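Forums > Arms and Grippers > Simulation > Suction or two fingers for flat, broken things?

Last updated: 2nd November

We use cookies to keep you logged in and to remember your settings. Accept / Manage

jmalabanan
Hello all! I've spent my evenings since September comparing a two-finger gripper with a small suction cup, all in simulation so far, and I'd love some opinions before I spend real money. The job is lifting a broken piece of pottery out of a plate and setting it down on the table. The suction cup made 14 good lifts in a row and I was ready to call it settled (my husband heard all about it, poor man).

kershaw_d
Glad you're having fun with it, Janelle, but I wouldn't trust those lifts. Most simulators treat suction as a sort of magic glue unless you set up a leak model. We tried a cup on real shards at the Ornville shop and a curved glaze with chipped edges let go constantly. I'd go with fingers, thin ones, and come in where the piece rests up on the rim.

aileen_v
I have to disagree with Derek a little! A soft bellows cup does nicely on glaze if you keep it well away from the break. Fingers have their own trouble, and on a raised rim like that I've had them shove the whole plate along before they ever closed. What are you using for a camera, Janelle? Straight down, or tilted?

jmalabanan
Straight down, fixed over the table. It's lovely for finding the outline but I do struggle to judge how high the piece is sitting.

kershaw_d
Then add a second view from the side before you compare anything else. Fair point about the plate sliding, Aileen, though I'd lower the closing force first and see.

jmalabanan
All right, I'll do both, and I'll put a leak model on the cup so it's a fair fight. I'm planning 200 tries for each gripper, same starting spot, and here's the overhead view I'll be starting from.
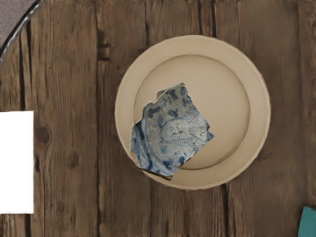
I'll keep the closing force low for the first batch of finger runs, as Derek suggests, and log any plate movement separately from the drops. If either of you has bellows settings you like, please send them along and I'll put them in before I start.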